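Dolier hand-held gripper kit: questions we keep getting

Updating this as mail comes in. If yours isn't on the list, write to Imelda Maglaya, address at the bottom.

What's in the kit?
Two hand-held grippers, left and right. Cables for both, recorder box, 6 spare finger pads, a hex key, printed quick start card. No table, no props, no laptop. You bring those.

Do I need a robot to use it?
No. You hold the grippers and do the task yourself, recordings go to the box. Robot comes later, if at all. Plenty of buyers only want the recordings and send them on to whoever trains the arm.

What does a work area look like?
Flat table, plain cover, room to stand. White cover is fine. Keep the cables behind your wrists and off the work.

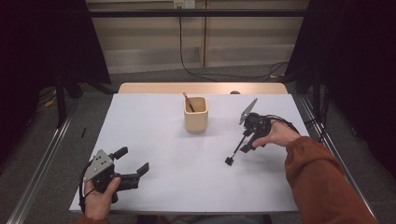
Two-handed setup, one small pot on a white top.

Do I have to use both hands?
Not for single-hand tasks. Plug in one gripper and pick "single" at startup. If you plug in both the box wants both, and it will nag until the second one moves.

What kind of objects work best for a first session?
Light, dry, nothing precious. Brushes and a cup make a good starter: thin handles are harder than they look and you learn alot about your own grip. Skip glass for the first day.

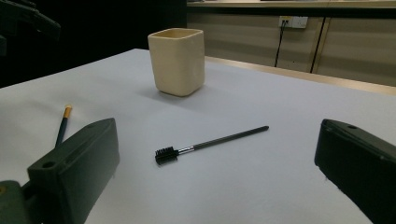
Enden, 22 April 2026

Notes from the Enden bench, pasted in here as people ask what a normal session is like. Brush-and-cup task. Open the fingers wide before you go down to the table, close slow, lift straight. Most bad takes are somebody closing early and pushing the brush away. Put it back, start over, don't try to rescue the take.

How long should one take be?
Short. Up to 55 seconds on the default setting, then the box closes the file and starts the next. You can change this in the menu but long files are a pain to sort later.

Can I leave stuff on the table between takes?
Sure, if it belongs to the task. Clear everything else. A bare patch in front of the fingers gives you a clean start, with the container standing farther back. 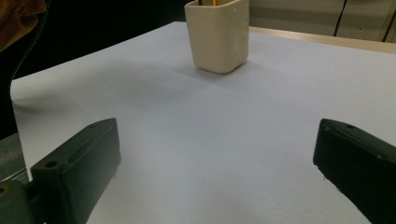 CARE AND PARTS

How do I clean the fingers?
Damp cloth, let dry. No alcohol on the pads, it makes them slick. Scuffs on the finger blocks are cosmetic and not covered.

A screw came loose. Now what?
Hex key from the kit, snug, stop there. The brass inserts will pull out if you lean on them. If one does pull out, send the part back and we'll swap it, shipping is on you after the first year.

Do Pickering fingers fit?
The older ones yes, with the adapter plate. Newer ones no. We tried. Order part 907 for the plate, it ships seperately from the kit.

Can I mix object sizes in one task?
Fine to do. Thick handle and thin handle in the same set is good practice, just don't lay them so close that the fingers catch both. Write down the order you picked them in, you will forget.

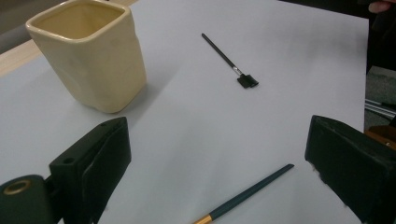

How much does the rental version differ from the one you sell?
Same hardware, same box. Rentals go out for 5 days minimum, come back in the hard case, and the spare pads are counted at return. Buyers get the longer warranty and phone support.

Is there a refund?
Unopened, yes. Opened, we take it back less a restocking fee if all the parts are there. Rentals no, but we'll move your dates if you tell us early enough.

Who owns the recordings?
You do. Nothing gets uploaded unless you turn that on. We wipe the box when a rental comes back, so copy your files off first. Can't get them back for you after that.

When is the wireless one coming?
Planned for December. No price yet. Kits bought now can be traded in, terms to follow.

Contact: Imelda Maglaya, Brolline customer desk | © Brolline | Back to top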